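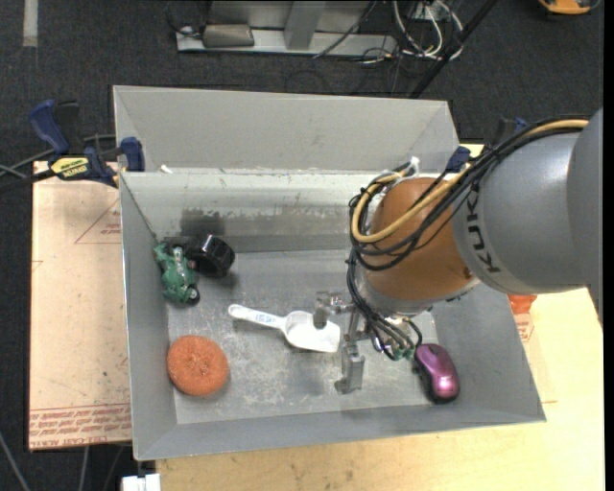
A few of the odds and ends in the gray bin, among them a green toy vehicle, an orange scrubbing pad and a white plastic scoop.

Hutorside Swap Shelf opens for the fall with a new drop-off bin and longer Wednesday hours

PLIVACH, September. I've been running the Hutorside Swap Shelf for a while now, and the question I get most at the door is still "Do you take just the one?" Yes! We take just the one. One scoop, one toy, one computer mouse with no computer. That's pretty much the whole idea of the place, and this fall we're making it a lot easier to do.

Starting this month, small household stuff can go straight into the big metal bin by our side entrance on Quispe Street. No form, no appointment, no need to wait for me to get off the phone. If it fits in a grocery bag and it's still got some use in it, drop it in and go on with your day. We empty the bin every evening at 6 and sort everything onto the shelves (kitchen, toys, desk and what I've been calling "huh," which is my favorite shelf by a mile).

We gave away 528 items last season, and 442 of those were small enough to hold in one hand. I had really expected it to be lamps and chairs! People love a free chair, sure, but what they come back for is the little things, the measuring scoop for the flour tub or a toy car for the grandkid who's visiting till Sunday.

Deming Deng, who looks after our toy shelf, would like everyone to know that scratched is fine and a bit grubby is fine too. "I've got a sink and a brush," Deming told me. "What I can't do much with is a puzzle that's missing its box and half its pieces, so please check those at home." Muthu Palaniappan tests the desk and computer things, and he'd love it if you left the cable attached when there is one.

A few things we still can't accept: car seats, opened food, medicines, paint, loose batteries and anything with a cracked screen. Knives are welcome but bring them inside and hand them to one of us, please. Used sponges and scrubbing pads don't go out on the shelves, but I'm happy to have them for the cleaning bench, so don't feel bad if one comes along in the bag.

We're also trying out something we've named Alia, a wish board next to the counter. You write down the thing you're looking for, we keep an eye out when we sort, and we call you if it shows up. There are 33 cards on it already. Four are for the same kind of waffle iron, so if you have a waffle iron you never touch, I'd be thrilled to meet you.

The shelf has room for around 700 items once the new racks go up along the back wall, and I'd like to see them full by the first cold weekend. We'll be open until 8 p.m. every Wednesday through the fall, with coffee on from 5. Everything is free to take, whether or not you've brought anything, and you don't have to live in Hutorside.

Groups with more than a carload to donate should stop by the counter first so we can set a time. For photos or a visit during sorting, come by any Wednesday before 6 and ask for me or Muthu.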